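Laundry Room Notes: Water Temperature and Detergent Dosing
4/16/21

The supply line to the Plenotgate laundry room was rebalanced this month. Hot water at the machines now arrives at 254 kPa, which is within the range given on the washer plates. Fill times are shorter, and the pause residents reported between wash and rinse should no longer occur.

Detergent use needs to come down accordingly. The water softener on the Skellilden side is back in service, and soft water takes less product for the same load. Use 20 ml of liquid for a normal load and 2 level scoops of powder for a large one. Excess suds trip the drain sensor and add an extra rinse - this accounts for most of the long cycles logged since winter.

Dryers: lint screens are to be cleared before each load. The duct on dryer 19 has been replaced with rigid pipe and the exhaust flap now closes fully. Low heat is recommended for anything with a pile or a synthetic filling. High heat mats the fibers, and the change cannot be reversed.

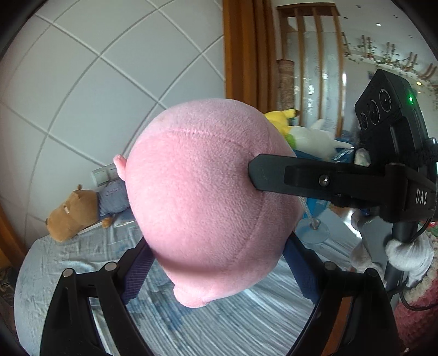
Filled items should go through a second spin before drying. The core holds water long after the surface feels dry, so check the seams by hand and run another low cycle if they are cool to the touch.

Questions about dosing or the softener go to Anika Marchetti at the Van Dusen desk. The July maintenance dates will be posted once the parts order is confirmed.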